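Picking robot stops for the day over a block it could not see

A bin-picking robot on trial at Flondora's packing hall spent most of Wednesday morning refusing to pick anything from a bin, after its own cabling was mistaken for cargo.

The arm, run by integrator Skanomeck, had been sailing through a test of 2000 picks when it reached number 575, closed on nothing, reported success and went to put the nothing away. It did this 8 times. On the ninth it pressed down hard enough to trip its force limit and stopped, to the relief of the bin.

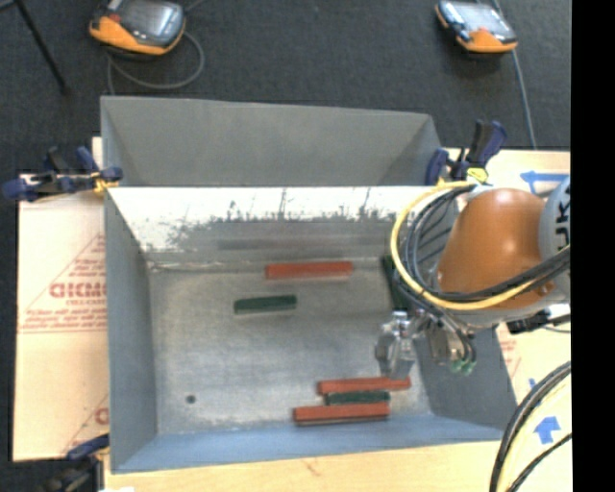 The arm over the bin, with red and green blocks still to be picked.

Štěpánka Pešek, who leads the trial for Skanomeck, blamed the vision software. When the arm leans in from the side, its cables can hang across part of the bin floor, and a block underneath them turns into what she called "a rumor of a block." The software filled in the rest with some confidence.

No one was hurt. The force limit worked as it should, though the reset took 50 minutes, most of them spent looking for the person with the password.

Érica Bastos, Flondora's shift manager, was not much troubled. "It told us it was doing great the whole time," she said. "I've had trainees like that."

Skanomeck plans to shorten the cable loop and have the gripper check that it is holding something before it claims to be. The test starts again from pick number one in October. Until then the hall will go on sorting its orders by hand.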